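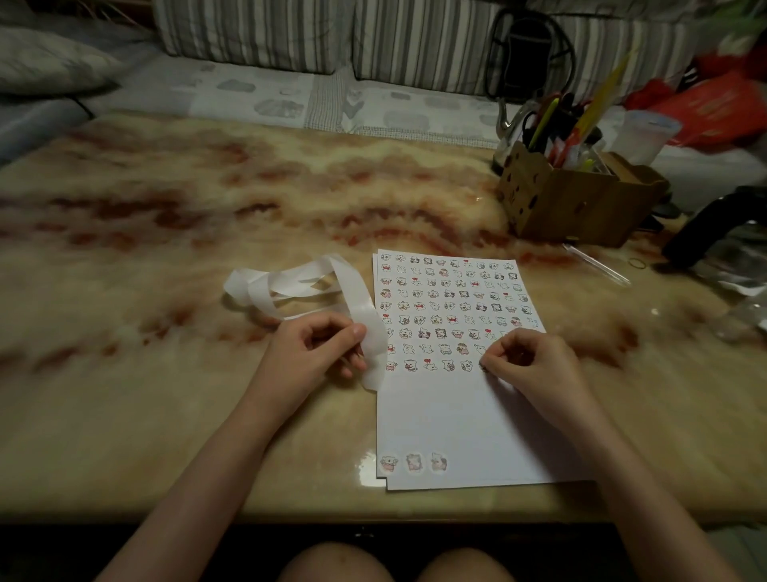
Ourania Athanasiadis joined the Fragkou Center for Paper Arts in July as coordinator of its home crafts program. The program provides members with printed sticker sheets, backing strips and written guidance for use at their own tables. She spoke with the center's bulletin about the work and about plans for the coming season.

The home kit was introduced after members asked for an activity that required neither paint nor glue. "We wanted something that could be started on a weeknight and put away before dinner," Ms. Athanasiadis said. The current series, titled Jiser, consists of small line-drawn animals, many with a red heart or a bow, together with a few larger stickers intended for envelopes and notebook covers. A total of 245 kits were sent out in the first mailing and 609 in the second.

Asked what members find most difficult, she pointed to the backing. The small stickers sit close together, and a long strip of release paper will curl as soon as it is free of the sheet. "People pull upward, quickly, and the strip comes back over the hand," she said. "I ask them to keep it low and to let it fall to one side. It will make a heap. The heap can be cleared at the end."

Her advice on the table itself was brief. A hard, smooth surface is preferred, as a stray sticker lifts from it without tearing. A cloth should be removed first. She acknowledged that a polished tabletop reflects the lamp and that white paper on a bright surface can tire the eyes. Members who work in the evening are advised to turn the sheet slightly until the glare moves off it.

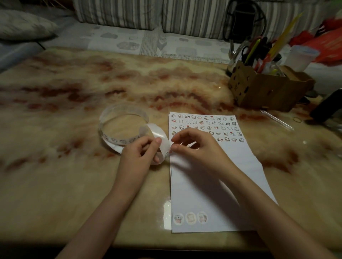
On tools, Ms. Athanasiadis was reluctant to recommend purchases. Scissors, a pen and a ruler are sufficient for the first 4 projects in the booklet, and any small cardboard box will hold them upright within reach. "I would sooner people had one box on the table than a drawer they have to get up and open," she said. Drinks are a matter for the member's own judgment, although the center has replaced a number of sheets on account of tea.

The Skisau branch will begin its own mailing once the new booklet has been printed. A second series, Cedby, is in preparation and will use larger drawings, following requests from members who find the smallest stickers hard to grip. Orders placed after 25th December will be filled from the new stock. Members may return unused sheets from the Jiser series to either branch, provided the large stickers are still in place.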